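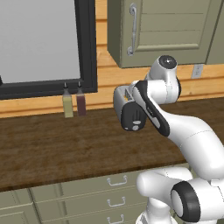
Robot arms that learn by copying recorded demonstrations may need far fewer of them than they are usually given, according to a group at the Traseno research lab. The group's method, called Nastska, sorts through a set of demonstrations made in simulation and keeps only the ones that teach the arm something new. In tests run in a simulated kitchen, where a white arm reaches over a dark wood counter toward the back wall and a pair of squeeze bottles stand under the window, a controller trained on 50 selected demonstrations came within two percentage points of one trained on the full set of 500.

January
By Facundo Henríquez

Search this site Search

The results were presented at an internal workshop and have been written up in a technical report. The report has not been through peer review. The group plans to submit it to a conference later in the year.

Training by demonstration is a common way to teach an arm to handle objects. A person steers the arm through a task many times, the motions are recorded, and a neural network is trained to produce similar motions on its own. Recording takes time, even in simulation, and many of the recordings end up being close copies of one another. An operator who has found a comfortable way to approach an object tends to use it again and again.

Nastska looks for those copies. It first trains a small, rough controller on a handful of recordings. It then runs through the rest and checks, step by step, how well the rough controller would have guessed what the operator did next. Recordings it can already guess are set aside. Recordings where it guesses badly are added to the training set, the rough controller is updated, and the check starts over.

Most of the bad guesses come in the same part of the motion, the report says. The controller does well while the arm is moving through open space. It does poorly in the last stretch before the gripper closes, where small changes in wrist angle matter and where operators differ most from one another. Recordings with an unusual approach, such as one that comes in low along the wall, were kept far more often than ones with a straight path.
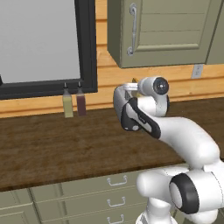
Does a smaller training set make the arm less reliable when objects are moved around? The group found a small drop when objects were placed close to the edge of the area covered by the recordings, and no clear difference elsewhere. Success was scored over 500 fresh trials for each controller, with the starting position of the arm and the placement of the target object changed every time.

The kitchen itself was built with Masanja, a simulation package the lab has used for several years. The layout was kept the same throughout the study: green cabinets, plank walls, a window on the left. The group chose to hold it fixed so that any difference between the controllers would come from the training data alone. The lighting was also left unchanged.

That choice limits what can be said about the method. A controller trained in one room often does badly in another, and the report does not test for this. It is possible that some of the recordings Nastska throws out as copies would be useful in a setting with different colors or a different counter height. The authors list this as the first thing they want to look at next.

A second limit is the way the method treats mistakes. A recording in which the operator fumbles is hard to guess, so Nastska tends to keep it. In an early version this filled the training set with hesitations and missed grasps, and the resulting controller was worse than one trained on recordings picked at random. The current version adds a simple filter that drops any recording in which the arm stops for too long or turns back on its own path. The filter has to be set by hand, and the right setting differs from task to task.

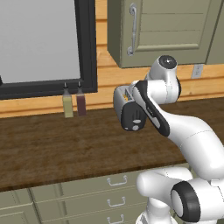
The group tried replacing the hand-set filter with a learned one, but the learned version also removed slow, careful approaches near the wall, and those were among the most useful recordings in the set. The report includes those results in an appendix. For now the lab recommends checking a sample of the dropped recordings by eye before training on what is left.

Random selection was the main point of comparison. A controller trained on 50 recordings drawn at random did clearly worse than the one trained on the Nastska selection, and its results varied a great deal from one draw to the next. Picking recordings by length, shortest first, did worse still. The short ones were mostly easy cases in which the arm began close to its target.

The selection process adds computing time, as the rough controller has to be retrained at each round. On the lab's machines a full selection finished overnight. Training the final controller was then much quicker than training on everything, so the total came out lower, though the report notes that the balance would change for larger networks.

Grandum, which makes software for warehouse picking arms, provided part of the funding and is testing the method on recordings from its own systems. Those recordings come from physical arms. The company has not released any results, and the lab said it would not comment on the tests until they are finished.

The recordings and the selection code will be made available through the lab's website when the conference paper is submitted. The kitchen scene will be included, along with the settings used for the filter.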